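4.3 Replacing the drive gears – Letinon feed unit

Caution: Isolate the unit at the wall and wait 50 seconds before removing the cover.

1. Undo the cover screws and lift the cover straight up. Do not lever against the hopper.
2. Note the position of the selector, then set it to neutral.
3. Slide each gear off its post. Keep washers with the gear they came from.
4. Wipe the posts with a dry, lint-free cloth. Do not use solvent on plastic parts.
5. Lay the parts out on a dark, non-slip mat and check each tooth for chips or rounding. 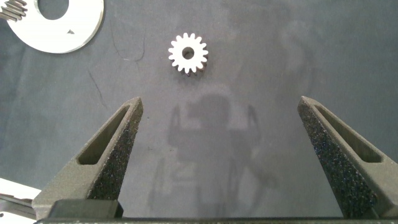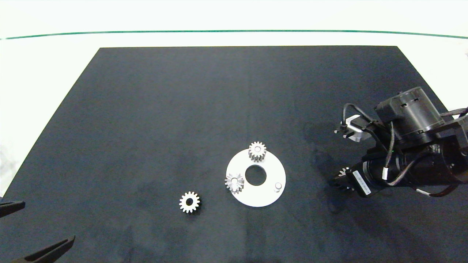

6. Replace any worn gear. Gears from the older Peron unit have a different bore and must not be fitted.
7. Apply a light film of grease to the teeth – never to the bore.
8. Refit the cover and run the unit unloaded for 300 seconds.

Note: Repeat this check every 200 operating hours. If the unit labours after refitting, see section 4.5.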